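Setting Up Task Handover When a Room Line Goes Semi-Automated

Applies to Biner scheduling, release of September. Written by Dela Bonsu for site leads at Zulovmont.

Before you begin, export the current task sheet for the building. Zulovmont has 300 rooms on one sheet, and the export must finish before any task is reassigned. Do not edit rows during the export.

Step 1. Split each room task into motions. "Make bed" is too coarse for the scheduler. Enter strip, sort, fold, place and check as separate rows. Each row takes one owner: staff, machine or shared.

Step 2. Set the default owner. Leave every row on staff for the first 2 weeks. The scheduler needs a record of normal times before it can suggest a change.
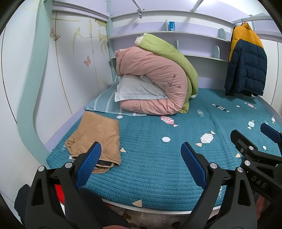
Step 3. Assign the soft-goods rows. Folding and placing are the rows where staff hours move most, and they are also where the owner field is most often set wrong. Rate each item by how many layers it shares a surface with. A flat quilted mattress cover is rated low. A rolled comforter with a blanket wrapped over it and a white pillow tucked under the front is rated high, and the whole stack stays on staff until it has been separated. A rumpled folded item lying alone goes to shared. Jackets on hooks are personal property - mark them "no touch" in all cases.

Step 4. Rewrite the job card. An attendant whose fold rows move to the machine gains check rows in their place. Enter these as timed work. At the first site they were left untimed, and attendants lost paid minutes on every shift until the cards were corrected.

Step 5. Turn on exceptions. When the machine stops on an item, Cirnus sends the row back to the attendant on that floor. Set the limit per person in the Exceptions tab - a card that reaches its limit passes further rows to the lead.

Save the sheet and print the new cards before the next shift starts. Old cards stay valid until the lead signs the replacement.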